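Mirkness Studio Theater: Pre-Show Safety Checklist, Stand-Up and Comedy Debate Nights

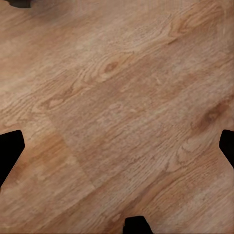
Wood surface with a small dark knot, rendered view.

Venue capacity: 100 seated
Inspected by: Gudrun Reinholz
Reviewed by: Ivana Daza
Month: August

1. Stage and access
Deck sections locked at all corners — OK
Front edge marked with white tape — OK. Tape replaced at stage left.
Steps secured, handrail fitted — Action. Lower bracket on the stage right rail has play in it. Tighten before doors.
Microphone cable run clear of the entrance path — OK
Debate lecterns (2) stable on level footing — Action. The opposition lectern rocks. Shim or swap it with the one in the rehearsal room.

2. Electrical
Stage outlets tested — OK
Extension reels fully unwound — OK
Portable equipment test labels in date — Action. Label missing on the Drurnex monitor speaker. Not to be used until retested.
Speech timer light working at all three settings — OK

3. Lighting and rigging
Safety bonds on all overhead fixtures — OK
Followspot stand locked and weighted — OK
House lights raise from both control positions — OK. The rear position has a short delay, as noted at the last inspection.

4. Audience area
Row spacing checked against the approved plan — OK
Chairs linked in fours or more — Action. Row 7 has three loose chairs at the wall end.
Center aisle clear — OK
Wheelchair spaces kept open — OK
Exit signs lit — OK
Rear exit door opens fully — OK. Bar stock had been left in the corridor and was moved during the inspection.

5. Fire and first aid
Extinguishers in place, pins intact — OK
Alarm panel clear of faults — OK
First aid kit complete — Action. Burn dressings out of date. Reorder from Buschmann.
Evacuation announcement given to the host in writing — Pending. Wirham to confirm who is hosting.

Comments
Heckling from the balcony rail is expected at debate nights. Post one usher there from doors until the 22:00 finish — no drinks on the rail at any time.

Items marked Action to be rechecked by I. Daza before doors open.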